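Overnight ferry from Sesberg to Kulleso with kids and my mother, cabin or reclining seats?

Last updated: May 2021

mapsandmittens

Hi everybody! I've been reading this board for ages and finally have something to ask. We're planning a family trip for December, and after looking at flights until my eyes crossed we've pretty much settled on taking the overnight ferry from Sesberg to Kulleso and bringing our own car. It would be me, my husband, our two kids (one in second grade, one in kindergarten) and my mother, who is 78 and a much better traveler than any of us, but who does need a real night's sleep or the next day is hard on her.

My trouble is the sleeping arrangements. Kakton, the ferry line, will sell us either a family cabin with four bunks plus a single for Mom, or a row of reclining seats in the quiet lounge. The cabins together add 500 dollars to the round trip. That's real money for us, and it happens to be close to what we'd pay for our first few nights at the Sembiring guesthouse once we get over there. On the other hand I keep picturing my youngest wide awake at two in the morning, walking up and down the lounge in his socks and introducing himself to strangers.

I've called the booking line twice and gotten two different stories about whether you can upgrade on board. The first agent told me it's easy and cheaper if you wait. The second said winter sailings fill up and she wouldn't count on it. She also mentioned that the cabins are on different decks, and I didn't think to ask if Mom could be put near us until after I'd hung up.

A few other things while I have you. Does it get rough that time of year? My older one gets carsick on the way to the grocery store. Can we get back to the car during the crossing if we forget something? And is the breakfast worth paying for ahead of time, or should I just pack muffins? We did one ferry before, years ago, before the kids came along, but it was a two-hour daytime thing in the summer and I mostly remember the ice cream. Thank you so much in advance, and sorry this got long!

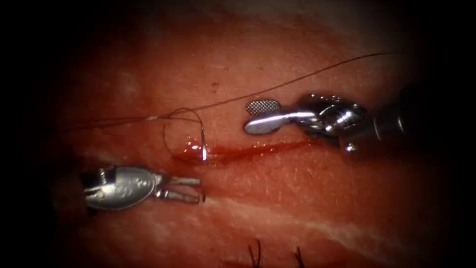 lighthousegran

Get the cabin, dear, and don't look back. I've made that crossing more times than I could tell you, in every season, with children and now with grandchildren, and the one time we tried to save money with the recliners is the one time the whole family still teases me about. The chairs themselves are fine. They lean back farther than you'd expect and there's a little footrest. But the lounge lights never go all the way off, the door opens every few minutes with somebody looking for the restroom, and there is always one person with a bag of chips. Grown-ups can put up with that. A kindergartner will treat it as a party.

Now, about your mother. Please call back and ask for deck 5 for both cabins. That's where the four-bunk rooms were on the ship we took last, and there are singles a short way down the same hall. You have to ask for it by phone, as the website just hands you whatever comes up. I was given 707 one winter, way up top, while the rest of my family was downstairs, and I spent half the evening waiting on the elevator with my toothbrush in my pocket. Being up high also means you feel the ship move more. Down lower and toward the middle is the calmest spot, and that would be good for your carsick one too.

If the two cabins are more than you want to spend, here is what we did with my sister one year. We put the grandmother and one child in a two-bunk cabin and the parents took the recliners with the older child, who thought it was the greatest adventure of his life. He slept, the parents didn't, and they took turns napping after we got to the guesthouse. It cost a good deal less. I wouldn't do it going over, when you have to drive in a strange town the next morning, but coming home it might be all right for you, depending on how far you live from the harbor.
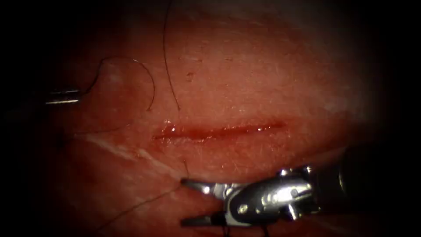

Instruments on either side of a short, straight incision

Can you get to the car? No, you can't. They lock the car deck once you've sailed and they don't open it until they call you down by section in the morning. So pack one overnight bag for everybody before you leave the house and put it in last, right by the hatch. Ours has pajamas, toothbrushes, one change of clothes per child, the medicines, phone chargers, a flashlight and a sweater for each of us. The cabin heat has a mind of its own. Your mother might like her own pillow too. Theirs are on the flat side. Oh, and take a picture of the sign on the stairwell where you parked! The stairs all look the same at six in the morning when everyone is grumpy and carrying things.

For breakfast, I'd pack the muffins. The buffet is perfectly nice, with eggs and rolls and a fruit salad, but it opens not very long before they want you down at the cars, so you stand in line and then gobble. Buy a hot drink from the counter and have your muffins at the big windows on the side where the land comes up. My grandchildren talk about that part more than anything we did on shore, and we did some pretty expensive things on shore.

Have a wonderful trip, and give your mother the bottom bunk if they try to put her in a shared room.

wagonandaroofbox

Recliners. We did them and it was fine. Bring earplugs.

Only thing I'd add is don't put anything on the roof if you can help it, they measure your height at check-in and charged us for the next size up.

slowboatsarebest

I'm going to land in between the other two, but closer to lighthousegran. My husband and I have done it both ways, with kids a little older than yours. With a teenager I'd say recliners and save the money. With a five- or six-year-old I'd want a door that closes.

On the upgrade question, both of the people you talked to were telling you the truth as far as it goes. There is a desk by the main stairs where they sell off whatever cabins are left after sailing, and on a quiet night it's a bargain. We got one that way in the fall. Then we tried the same thing the week before the holidays and the line went halfway down the hall, and the family in front of us got the last one. I felt so bad for the mom, who had a baby on her hip, that I couldn't even be mad. For December I wouldn't gamble on it with your mother along.

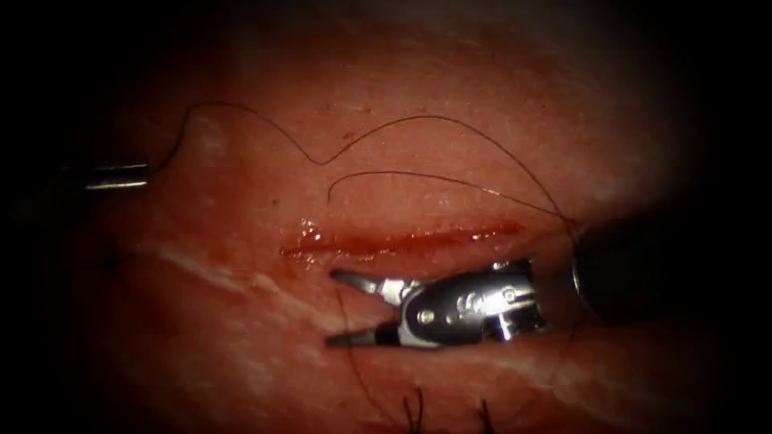
As for the waves, it really does depend on the night. The first hour and the last hour are sheltered, and it's the middle stretch that can roll a bit. We've had winter crossings as smooth as a bathtub, and we've had one where the coffee cups slid. What worked for our carsick one was a plain supper at home before we drove to the harbor (noodles, nothing fried), getting on board as early as they'd let us, and having her lying down in pajamas before we got out past the breakwater. If she's asleep for the middle part she never knows about it. Do talk to your pediatrician ahead of time about whether to give your older one something, and try it once on dry land first. The kind we bought made ours bouncy instead of sleepy, and I was very glad to learn that at home.

One more thing about the Sembiring, since you mentioned it. We stayed there on our last trip and liked it very much, but check-in isn't until the afternoon and the ferry gets you into Kulleso at an hour when hardly anything is open. Write and ask if you can leave the car and sit in the breakfast room. They let us, and they wouldn't take anything for the coffee. If you can't reach them, the indoor pool near the harbor opens early and has hot showers, and the kids can wear themselves out in there while your mother sits in the warm café with her book. Put the swimsuits in the overnight bag so you aren't digging for them in the parking lot like we were.

mapsandmittens

Oh my goodness, thank you all! I called this morning and got both cabins on the same hall going over, and for the way home we're still deciding. Mom says she votes for recliners because she wants to see what all the fuss is about, so I may have to overrule her. Swimsuits are on the list. I forgot to ask about the roof box fee but we do have one, so I'll be out in the driveway with a tape measure this weekend.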